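Progress report to the Mockus Fund
Povbridge Community Reuse Shop - second report on the grant
20th November

Sorry this is short and a bit rushed, we have the winter intake starting and the phone has not stopped.

Where we are

Main thing first. The shop moved out of the Greveck building in August and into the old feed store on Joncombe Road. Rent is lower, roof is better, parking is worse. The move ate most of the month and we were closed for 14 days, longer than planned. Sales dipped and came back by the end of September.

Furniture is still what keeps the lights on. Sofas, kitchen tables, bunk beds. Anything with a fire label goes fast. Wardrobes do not sell at all any more and we have stopped taking them unless they come apart flat.

Home deliveries to families referred by the school district and the housing office: 60 since the last report. Target was lower than that so we are happy, but the van is feeling it. Clutch replaced, one rear tire replaced, and the tail lift still sticks in the cold.

Money

Spent this period on the grant: $2090. Nearly all of it van repairs and shelving for the new place. The shelving line came in under and we would like to move the leftover to fuel, see the email from last week. Need a yes or no on this before the holidays please.

Not spent: the signage money. The landlord wants to approve the design and we are waiting on him. No sign means people still drive to Greveck and find a locked door. We put a notice up there with a map and it helps a little.

Training

We said we would run 3 short courses. Upholstery basics ran and was full. Small appliance safety testing ran, half full, mostly because of the clash with the county fair. Bike repair did not run - the tutor moved away, and we are looking for someone for spring. If you know anybody, send them over.

Problems

Storage. The feed store is dry but the back third has a low ceilling and you can't stack in it. Mattresses are going there for now.
Donations at the door after hours. Still happening. Half of it is trash and we pay to dump it.
Card reader drops out when the heater is on. Electrician is booked.

Other donated goods

Books and kitchenware steady. Toys up. Desktop computers are a small line but worth keeping, shown with side panels off and the processor sockets empty: 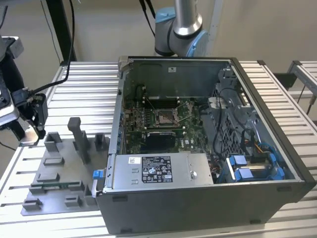
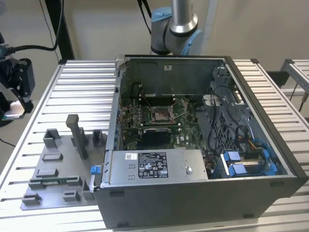
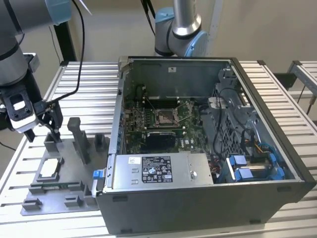 On all of the above, the Mockus office has written back that the shelving leftover can go to fuel as long as the receipts are kept seperate, and that they would sooner see the bike course dropped than put off a second time. They also want the delivery numbers split by referral source in the next report. We can do that, the referral forms already have a box for it.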